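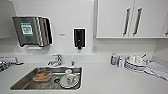
Kitchenette at Graserbridge is open again, and the repair table is staying

18 March 2026

Good news for anybody who's been carrying mugs down two flights to rinse them out: the upstairs kitchenette at Graserbridge is back in use as of this morning! The water had been off since the pipe work next door, and I'd gotten so used to the detour that I walked right past the door with my cup and had to turn back.

Not much has changed in there, and I'm fine with that. It's the same white counter and the same steel sink. The paper towels are still on the wall, the black soap dispenser is still where you want it when your hands are dripping, and the upper cabinets still have those long bar handles that I catch my sleeve on. Teodor Dalen, who runs the building, tells me the cabinets were emptied out before the work began. If you had tea or a favorite bowl up there, it's in a box at the front desk with the floor number on it. The boxes will be there until the first week of April, then whatever is left goes on the free shelf.

One small request from Teodor, and I'm passing it on because I'm probably guilty: please don't pour coffee grounds down the sink. There's going to be a little bin for them.

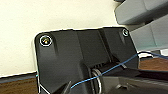 The other half of the news is the repair table, which a lot of you asked about. It was supposed to be a one-month tryout and it's now a regular thing, run with the folks from Dundale. At the last one 28 people signed in (we'd set out 11 chairs, so there was a lot of leaning on walls) and I spent most of my evening on screws. I'm slow with anything that has a spring in it, and a black molded part with a silver spring sitting down in its opening is just the kind of thing I'd want to look at from every side before I touched the two screws near the top. My tip is to bring a jar lid or an egg cup for the little bits. Wood tabletops are nice to work on, but things roll, and I've crawled under that table more often than I'd like.

Dundale put in $160 for spare screwdrivers, tape and a decent lamp. We have four sets of drivers now, so the wait should be shorter. If you have a Phillips you like, bring it anyway and put some colored tape on the handle so it goes home with you. 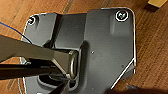 Harpreet Carrier

A few people wanted to know what they can bring in. Small stuff, mainly: lamps, radios, toys, hinges, anything with a cover plate and a couple of screws you've been scared to undo. Don't bring microwaves, please. Bags and coats with busted zippers are welcome too, as Stelusell has promised us a box of zipper pulls, though I haven't seen it yet.

You can sign up on the sheet by the kitchenette door, or just turn up and wait your turn with a cup of something, now that there's a place to make it. Wash your mug after. The April dates go up as soon as Teodor has the room calendar sorted out, and I'll post them on this page.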